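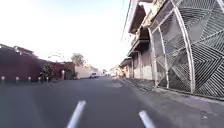
I have been thinking a good deal lately about walking to places, and about how many of us quit doing it without ever deciding to. I grew up in Pakstead, where you walked to the bakery and to school and to your aunt's house whether you liked your aunt or not, and then I moved to Corkport and bought a car and more or less forgot I had legs for twenty-odd years. What brought me back was a slow errand to the post office one August, when the car was in the shop. Somewhere along the way it struck me how different a plain street feels when you are on foot. Take a road with a long dark maroon wall down one side and a big ornate white gate on the other. From a car that is four seconds of nothing. On foot you have time to look at the zigzag pattern and wonder who chose it, and what they passed over to get it.

I am not going to tell you that walking will fix your back or your marriage. Plenty of people make those claims, and I wish them well. My case is smaller. I think a town is better when its people cross it slowly at least some of the time, and I think most towns, mine included, have made that harder than it needs to be.

In Corkport the trouble is mostly the last stretch. The middle of town has lovely wide sidewalks, with planters and benches and the little brass plaques that went in when the library was redone. Then you get out past the Yüksel furniture warehouse and the sidewalk quits. It is 270 steps from there to the bus stop (I counted, in the rain, in a bad mood) and you take every one of them on the shoulder with the delivery trucks going by.
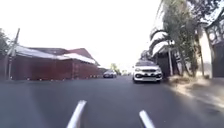 Whenever I bring this up, someone tells me that hardly anyone walks out there, so why spend the money? I understand the argument and I have even made it myself, about other things. But it seems a funny way to measure. If you took the stairs out of a building, you could stand in the lobby all day and report that there was no demand for the second floor. People walk where they feel they have been expected.

My sister-in-law lives in Tirnby, a smaller place than ours and not a rich one, and they handled it about as simply as you could ask. They put down gravel. It was 200 yards to begin with, between the school and the ball field, packed down and edged with old railroad ties, and then a little more the next year when there was something left over in the road budget. It puddles in March, and you would not want to push a stroller over it in good shoes. But at 7 in the morning there are people on it – kids with their band instruments, a man with two elderly beagles, women in hospital scrubs coming off the night shift – and they all say good morning, even to a visitor from Corkport who hasn't had her coffee.

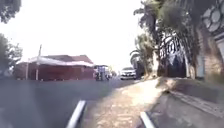 I would happily settle for gravel. I would settle for a mown strip and a painted line, if it came to that, and I have said as much in two letters to the town office, both of which got very polite replies. Meanwhile I keep walking out past the warehouse a couple of times a week, partly for the exercise and partly out of stubbornness, and I have started wearing a bright yellow hat so the truck drivers can see me. A few of them wave now. If you live out that way, come along some evening after supper, and bring a hat.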